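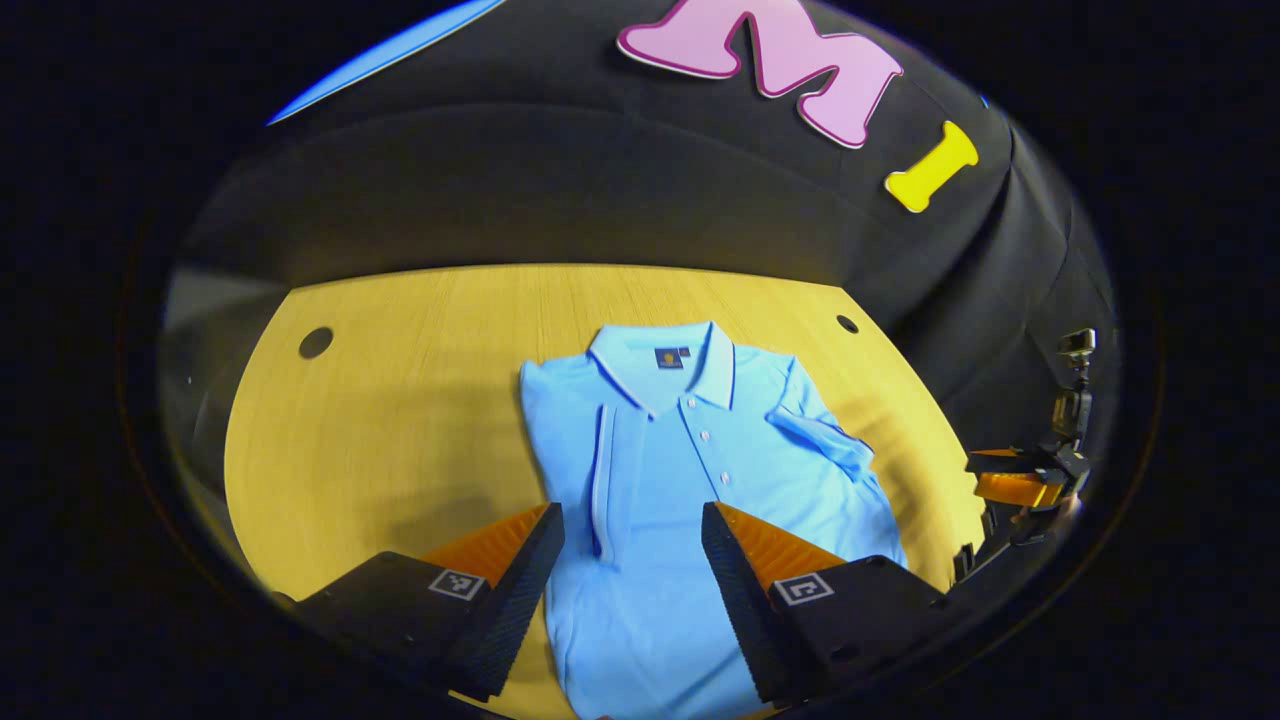 Light blue polo on the bench, orange-padded fingers either side.

Zane Luik folds shirts for a living now, sort of. "Not a living. A hobby that eats evenings," he says from the shared shop at Grevine.

The hand-held gripper is his Felura build, version 8. Black ribbed fingers, a square marker on each. Over 40 hours on the fingers alone - "mostly sanding, mostly swearing."

Why polos? "Collars. A towel forgives you, a collar doesnt."

Next up is an arm to carry it, hopefully by November. Parts budget: $201. "Ask me agian when I've spent it."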